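Notebook, teleop and hand demos, 2/3/19
Glove trials in the canteen, second go

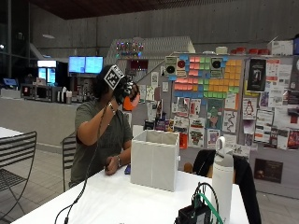

Capture notes / wired glove

Sunday, so we had the big room to ourselves. Said wanted the long table by the counter again. I would still like these done downstairs, where the light doesn't change and there isn't a wall of flyers for the detector to chew on, but I was outvoted.

Task as written on the sheet: pick small things off the table and put them in the white fabric box, right hand only, glove on, marker cube on the back of the hand. The orange thing and the little purple one are both on the list. The left hand is allowed to rest on the table and do nothing. I asked for the watch to come off the left wrist and the bracelet off the right for the next block, mostly so that I stop wondering whether the bracelet shifts the cuff.

My main complaint is the same as in the last entry. We say the glove tells us what the hand is doing. It tells us how far some sensors have bent, and the cube tells us where the back of the hand is, provided the camera can see enough of the cube. Lift the hand up in front of your face, as in the picture, and the cube tips over towards one side. A person watching has no trouble with that. The tracker gives a pose that looks fine until you play it back next to the video, and then the wrist has a lean the real one never had.

Zainab says the filter takes care of it. I looked at the filtered version and it is certainly smoother. Smooth and wrong is harder to spot than jumpy and wrong, so I've asked her to keep the raw track alongside in every file.

The cable. It runs from the glove down the forearm and off across the table to the left, and anyone wearing it starts moving in a way that looks after the cable. You learn it in the first few reaches. Elbow a bit high, no crossing over, hand back the way it came. If the arm copies that, it will be copying somebody being polite to a wire it hasn't got. Tamunoemi thinks this washes out with more people. I don't see why it should if they all wear the same wire.

Count for the day: 40 takes, of which 20 are usable by the rule we agreed (cube found from first touch to release). Said wants to loosen the rule and let short gaps through. My note for the record is that the gaps come at the grasp, when the hand turns, and the grasp is the bit we are trying to teach. Filling in the approach is one thing. Filling in the grasp by drawing a line between two poses means we have made up the demonstration ourselves.

The box

I don't trust it. It's soft, the top edges fold over, and it doesn't stand the same way from one take to the next. As a test that might be fair enough. As a starting point it's a nuisance, because we can't tell a bad release from a box that has wandered. Proposal: put a card liner in it for the first 300 takes and leave it floppy after that. Adesuwa to say if she objects.

Also the water bottle. It was standing right beside the box during setup, tall and white like the box. Either it is part of the task or it goes on the floor. Same with the jacket over the chair behind. I know the argument that clutter is good for the model. Clutter we chose and wrote down, yes.

Compared with driving the arm by remote

Jeanie asked whether this is any better than the old way, sitting at the Okoro handset and driving the arm directly. Trying to be fair to it:

Remote driving is slow and tiring and people hate it, but every take is something the arm can do, since the arm did it. If it drops the thing, you see it drop the thing. With the glove the person is quick and relaxed and we get far more in an afternoon, and none of it has been near a gripper. We are betting that a hand with all its fingers can be squashed down to a two-finger gripper afterwards. Karon is the code that does the squashing. It was written for bottle caps. I have not seen it handle an object held lightly in the fingertips and then turned, and half of today's list is like that.

So before anybody records more, I want this done:

Take 3 of today's good takes, different objects.
Run them through Karon with no hand editing.
Play them on the arm at slow speed with the real box and the real objects.
Write down what happens, including the dull failures.

Said says this is what the pilot at Deridgate was for. I've read the Deridgate write-up and it replays in simulation. The objects there don't roll.

Bits and pieces

The black device with the green cable needs a proper case. At present it sits at the front of the table, wires looping up off it, exactly where a sleeve would catch. Plurwood will cut us a tray if we send a drawing. Adesuwa has the callipers.

Blue screens above the counter: can they be switched off? Zainab thinks they upset the white balance. I doubt it's worth much, but it costs nothing to try one block with and one without.

Check the cube's fixing to the glove before and after each block, with a pencil line round the base. If it creeps, all of today's wrist data is suspect, the good half included.

Tamunoemi has the drive. Raw files only, please, no tidying until the replay is done.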